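The desk in November
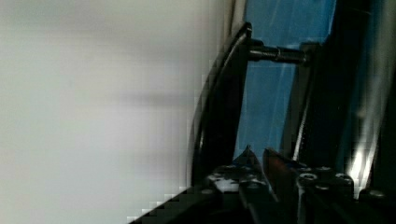

My desk is a place where small projects go to wait. In November I decided to give it one evening, 15 minutes for each corner, and to put everything back in its box. I did not keep to the time. I stopped at a black bolt with its thread showing, next to a curved glossy rim, and the blue behind them looked so bright that I forgot the tidying for a while.

The Fosska boxes are now on the upper shelf — the long screws in one, the nuts in another. I paid 6 euros for the set and I should have bought two. The old Starkance catalogue, all 614 pages, went to the paper bin. I kept only the page with the lamps.

Tomorrow I will do the drawer, if I find the key.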